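The snack box, again

2024-05-04

I promised myself to write here more often, and the subject I have today is snacks. Please don't expect more from me this month.

When we moved to Irkuvden I put all the small packets in one kitchen drawer. It was a bad idea. The drawer did not close well, and things at the back stayed there until their date was over. In July I threw away a full bag of old biscuits and I was a little ashamed of it. After that I changed to open containers, and now everything stands where I can see it.

My system is simple. Before I go to the shop I turn the packets over and look for the date. The ones which must be eaten first go on top. Some of them have the date in a very small print, so I do it near the window – my eyes are not so good as before. I also read the nutrition table, but I must confess that it rarely changes my decision.
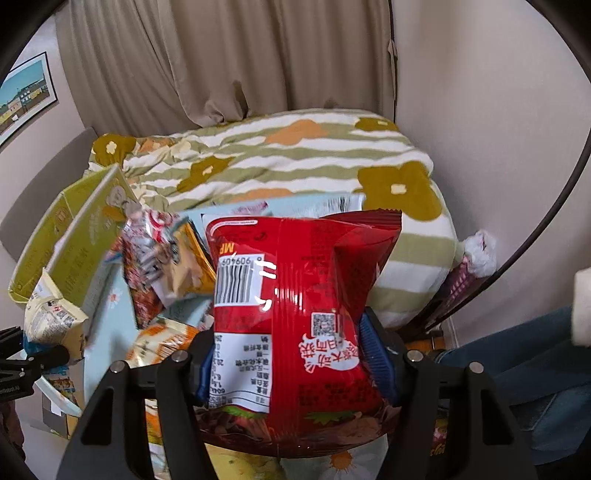
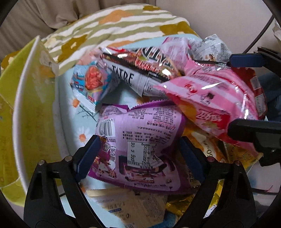

Snacks in the pile, with the red bag in the first picture and the purple wrapper in the second.

The daisies make me happy each time I look for something sweet. I like also the cow on the pink and white stripes.

The chocolate wafers are for the afternoon tea and I try to keep them for guests, without much success. For salty things I have no favourite yet. A reader asked me under the last post if I keep sweet and salty separately. No, I don't. I tried it for 3 weeks and everybody at home mixed them again.

Next I want to do the same with the tea, which is now on two shelves and in one old tin. I saw nice boxes at Pathak, but the lids were sold separately and I went home without them. Maybe I will look once more after the holidays.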